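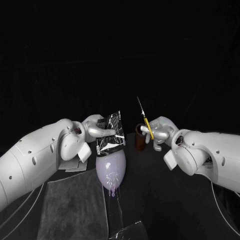 Slide 1. A black and silver plastic packet held upright over a dark tabletop.

Soft Plastics After the Kerb: Speaker Notes
Agathe Rey, Skornemton Regional Council
December 2023

Opening
Good morning. I acknowledge the Traditional Owners of the land on which we meet. My remarks cover the household soft plastics trial in Kikthorpe, its results to August, and the decision now before member councils.

Slide 2. Scope of the trial
The trial enrolled 2865 households. Each received a supply of orange bags and a printed guide. Residents placed filled bags in the yellow-lid bin, and the bags were pulled out by hand at the Plesari transfer station. Commercial premises were excluded. Units with shared bins were included from the second month, at the request of the Fung Street body corporate.
(Pause. Ask whether any councils present already collect from units.)

Slide 3. What residents put in the bags
Bread bags, frozen vegetable bags and outer wrap from toilet paper made up most of the material. Foil-lined packets are the item residents ask about most often. Our guide told them to leave these out, and the phone line still received 181 calls on the subject. The wording has been revised twice. Copies of the current version are on the side table.

Slide 4. Wrapping around goods
Translucent wrap is accepted when it has been taken off the product and is clean and dry. Crews continue to find items put out with the wrap still on. Please refer to page 2 of the handout for the sorting rules. 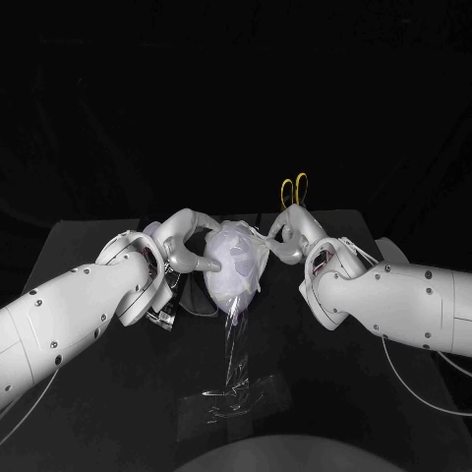 Slide 5. Contamination and cost
At the August audit, 83 per cent of bags met the standard for reprocessing. The remainder went to landfill, chiefly on account of food residue and split bags. The bag itself is the largest single cost after labour. A thicker bag has been priced and will be reported separately. Do not quote a per-household figure from the floor; the finance team has yet to sign it off.

Slide 6. Decision for member councils
Councils are asked to indicate whether they support a further 2 years of collection, with storage at Plesari capped at the present licence limit. Written responses should be sent to the Skornemton office.
(If asked about the old supermarket drop-off points, take the question on notice.)

Questions
Allow ten minutes. The roving microphone is at the left of the stage.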